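Projects > Environmental Policy > Student Reports

Local Climate Adaptation Planning in the Silel Catchment: A Review of Draft Measures and Their Funding

Amanuel Birhane and Bontu Gebru
September 1, 2024

Reading time: 7 minutes

Print this page
E-mail this page

1. Background

The Silel catchment covers the upper and middle reaches of the Silel River and is divided among three local administrations: Grivetska in the uplands, Uibo on the middle terraces, and Sindar on the flood plain. Each administration prepared a draft adaptation plan under the same planning guidance. The guidance asks for a list of measures, a responsible office for each measure, a cost estimate, and at least one indicator. It does not ask the three administrations to compare their drafts before submission, although they share one river and, for part of the year, the same reservoir.

This report reviews the three drafts side by side. It was prepared as the final project for the course in climate policy and planning. The work was divided as follows: Birhane coded the measures and built the cost table, and Gebru carried out the interviews and wrote the section on water allocation. Both authors checked the coding.

2. Questions

The project set out to answer two questions. First, do the measures in the three drafts address the hazards that the same drafts identify as most serious? Second, can the measures be paid for from the sources that the drafts name?

A third question, on whether the drafts conflict with each other, was added after the first reading. The Grivetska and Sindar drafts both assume first use of late-season flow from the reservoir, and this could not be left out.

3. Materials and method

The drafts were obtained from the planning offices as text files. Annexes were included where they existed. Uibo supplied its annexes separately, and one of them (Annex C, soil survey) is from an earlier planning cycle. It was used for background only.

A measure was defined as any action with its own heading or its own row in a table. General statements of intent were left out. Under this definition the three drafts contain 97 measures. Each was coded for:

- hazard addressed (drought, flood, heat, erosion, or not stated)
- type (construction, land management, training, regulation, monitoring)
- responsible office
- cost estimate given, yes or no
- funding source named, yes or no
- indicator given, yes or no

Where a measure addressed more than one hazard, the hazard named first was used. This choice understates erosion, which is often listed second after flood. We tested the alternative of splitting such measures equally between hazards. The ranking of hazards within each draft did not change, so the simpler rule was kept.

Interviews were held with 17 people: planning officers, extension staff, members of irrigation groups, and two engineers who work on the reservoir. Interviews followed a short guide and were written up the same day. They were not recorded. Quotations are therefore not used in this report, and statements from interviews are given in summary form.

4. Results

4.1 Match between hazards and measures

All three drafts open with a hazard ranking. Grivetska ranks erosion first and drought second. Uibo ranks drought first. Sindar ranks flood first and heat second.

The measures in the Uibo draft follow its ranking closely. Most of them concern soil moisture, small storage, and seed supply, and the order of chapters is the same as the order of hazards. The Sindar draft also gives most of its space to its first hazard, but almost entirely through construction: raised road sections, culvert replacement, and embankment repair. Heat, which Sindar ranks second, is covered by a single training measure and a proposal to plant shade trees at the market.

Grivetska is the weakest case. Its hazard chapter treats erosion at length and includes a useful slope map, but the measures lean toward water supply. The planning officer explained that the water measures were carried over from an existing investment list and that the erosion measures were to be added after a field survey. The survey had not been scheduled when the draft was issued. It is now planned for October.

4.2 Responsible offices

A responsible office is named for nearly every measure. In the Sindar draft, however, the roads office is named for work that the catchment authority also lists as its own in a separate program. Neither document refers to the other. Staff in both offices knew of the overlap and expected it to be settled when budgets are fixed.

In Uibo, extension staff are responsible for most land management measures. They pointed out in interviews that the draft adds these tasks without changing staff numbers or travel budgets. One extension post covers the entire northern terrace -- an area that is difficult to reach in the rains.

4.3 Costs and funding sources

Only 20 measures have both a cost estimate and a named funding source. The others have one or the other, or neither. Construction measures are better served than the rest, and monitoring measures are the worst served. This is consistent with the way estimates are produced, as engineers have unit prices for culverts and embankments while there is no agreed price list for a training program or a stream gauge reading.

Three types of source are named: the ordinary local budget, the regional investment fund, and outside grants. The drafts treat the regional fund as if each administration could apply for its full ceiling in the same year. The fund's rules, as explained to us by the Uibo office, allow only one large project per catchment in each round. If the rule is applied as described, two of the three largest construction packages would have to wait or be broken into smaller parts.

Maintenance is rarely costed. The Grivetska draft is an exception and sets aside a yearly amount for clearing intake screens and sediment traps. We recommend that the other two drafts copy the format of this table, including its column for labor provided by water users.

4.4 Water allocation

The reservoir above Grivetska stores water for irrigation and household supply. Late-season releases are decided by a schedule agreed among the three administrations. The schedule was written when the irrigated area was smaller.

The Grivetska draft proposes a new command area of 800 hectares, to be served in the dry months. The Sindar draft counts on the same late-season flow for its vegetable plots and for flushing salt from the lower fields. Neither draft includes a water balance. The reservoir engineers confirmed that inflow records exist, but with gaps in several dry seasons, and that the storage curve has not been corrected for sediment.

We attempted a simple monthly balance from the inflow records. The result depends strongly on how the gaps are filled. When gaps are filled with the mean for the month, both demands can be met in a median year. When they are filled from the neighboring gauge, the Sindar demand is not met in the last two months of the dry season. We do not consider either result firm enough to report in figures. It does show that the two proposals should not be approved separately.

4.5 Indicators

Most indicators count outputs, such as length of terrace built, number of people trained, or number of seedlings planted. Few measure a change in exposure or in losses. Seedling indicators record planting and make no provision for a survival count, although extension staff said that survival after the first dry season varies widely between sites.

The Sindar draft includes one indicator that we regard as good practice: number of days per year on which the market road is closed by water. It is cheap to collect, the roads office already notes closures in its log, and it can be compared with years before the plan.

5. Limitations

The coding covers what the drafts say and does not measure what is being done. Some measures may be under way without appearing in a draft. The interview group is small and contains more officials than farmers. No interviews were held on the west bank in Sindar because of the road. The authors read the Grivetska draft in translation, and some terms for land classes may have been simplified.

Cost estimates were taken as given. They were not adjusted for price changes between the dates of the drafts.

6. Recommendations

6.1 The three administrations should prepare one water balance for the reservoir and attach it to all three plans. The storage survey should come first.

6.2 Grivetska should complete the erosion survey before the measure list is closed.

6.3 Applications to the regional fund should be sequenced at catchment level. A possible order is embankment repair in Sindar, small storage in Uibo, and the new command area in Grivetska once the balance is available.

6.4 Each construction measure should carry a maintenance line and a named office for it.

6.5 Tree planting measures should report survival after one dry season.

6.6 Sindar should either add heat measures or explain in the hazard chapter why the hazard is ranked second.

7. Further work

The coding sheet can be reused when the final plans are issued. A comparison of draft and final versions would show which measures gain or lose funding. The monthly balance should be repeated with the corrected storage curve. Gebru intends to continue with this part as a thesis topic -- subject to access to the gauge records, which has been requested in writing from the catchment authority.

Annexes: A, coding sheet; B, interview guide; C, list of documents reviewed.

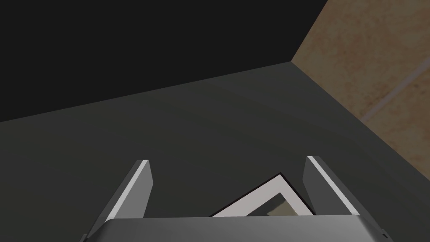
Simulated gripper with two parallel fingers, computer rendering.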